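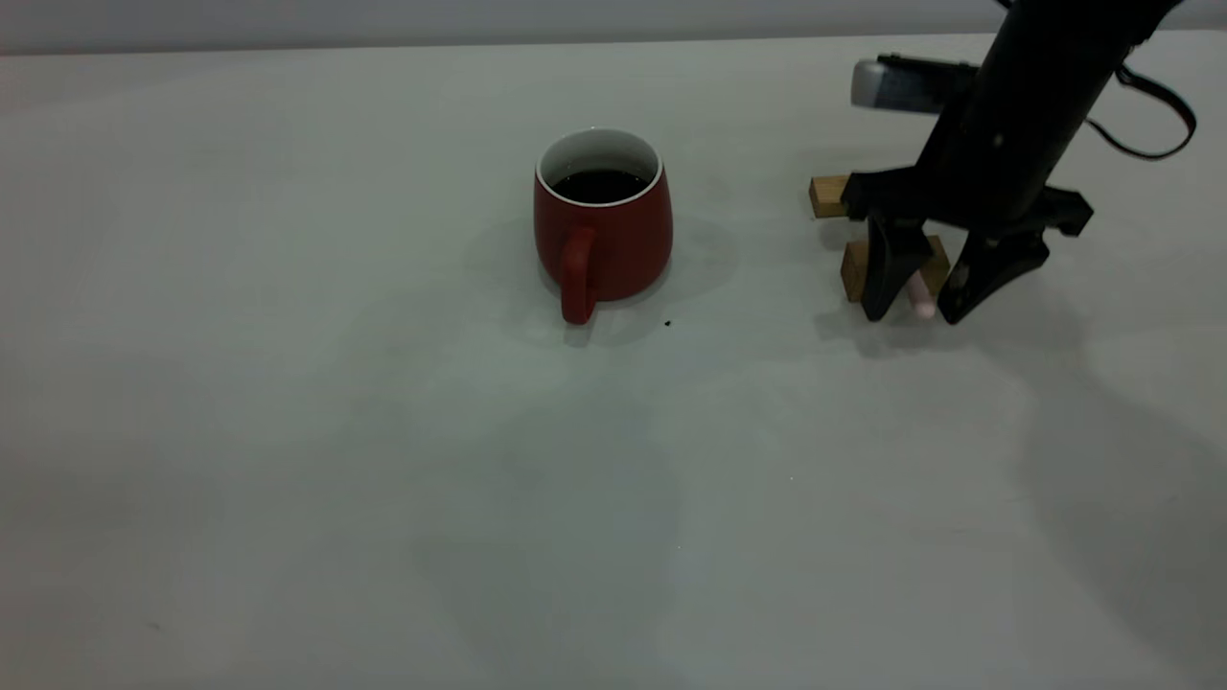 Call for Participants: Remote Operators for a Study of Robot Handling Near Filled Cups

The Stornine Laboratory for Manipulation Research invites applications from adults who wish to take part in a paid study of tabletop robot handling. Participants will control a single robot arm with a two-fingered gripper and will move small items on a table that also holds a mug of dark liquid. No earlier experience with robots is required.

Purpose of the study

A robot that works on a household or office table must often pick up one item without disturbing another. Current training methods give the robot many examples of successful pickups but few examples of how a careful person changes speed and path when a full cup stands nearby. The study compares two ways of collecting such examples. In the first, the operator guides the arm through the whole task. In the second, known as the Skisard method, the arm moves on its own and the operator steps in only when a correction is needed.

A pilot round produced 939 recorded attempts. In that round, policies trained on Skisard corrections touched the mug less often than policies trained on full demonstrations, but they also took longer to complete each pickup. The pilot was too small to show whether the difference holds across operators of varying skill. The present study is intended to answer that question.

What participants will do

Each participant will attend two sessions at the laboratory. The first session consists of a safety briefing, a practice period, and a short set of full demonstrations. The second session is given to corrections under the Skisard method. Typical items include small wooden blocks and other light objects that fit between the gripper fingers. The mug remains on the table throughout, and its position is changed between sets.

Operators sit at a control station in an adjoining room and view the table through a fixed camera and a second camera on the arm. They do not enter the robot's work area while the arm is powered. After each set, participants will complete a brief questionnaire on effort, confidence, and any moments at which they were unsure whether to step in.

Number of places

A total of 67 places are available. Of these, 9 are reserved for persons who have worked with robot arms before, so that results from new and experienced operators can be compared.

Eligibility

Applicants must:

be 18 years of age or older
have normal or corrected-to-normal vision
be able to use a hand controller with either hand
be able to read and follow written instructions in English
be available for both sessions

Persons who took part in the pilot round are not eligible. Current employees of the laboratory and members of their households may not apply. Applicants who use a wheelchair or need an adjusted control station are encouraged to apply and should state their needs on the form.

Payment

Participants will receive $167 on completion of both sessions. Those who withdraw after the first session will receive half of this amount. Payment does not depend on performance, and no deduction is made for dropped items or spills.

Data and privacy

The laboratory will record arm motion, controller input, and video of the work area. The control station itself is not filmed. Records are stored under a participant code, and names are kept in a separate file that is available only to the study coordinator. Motion data and work area video may be shared with other research groups after the study closes. Participants may withdraw at any time before then and may ask that their recordings be deleted.

Study team

Principal investigator: Maysoun Shboul
Operator training and safety: Ka-ming Tam
Data analysis: Janaína Godoy
Study coordinator: Ekaette Fashola

How to apply

Application forms may be obtained from the reception desk of the Druner Building or requested by mail from the study coordinator. The form asks for contact details, hours of availability, and a short statement of any experience with robots, video games, or remote-controlled equipment. Applications will be accepted until the end of February. Sessions begin at 9:30 a.m. and 1:30 p.m., and applicants should mark every time that would be suitable.

Selected applicants will receive an information sheet and a consent form before the first session. Both documents should be read in full, and questions may be raised with the coordinator at any stage. Applicants who are not selected will be placed on a reserve list unless they ask to be removed.

Inquiries should be addressed to Ekaette Fashola, Study Coordinator, Stornine Laboratory for Manipulation Research, Druner Building.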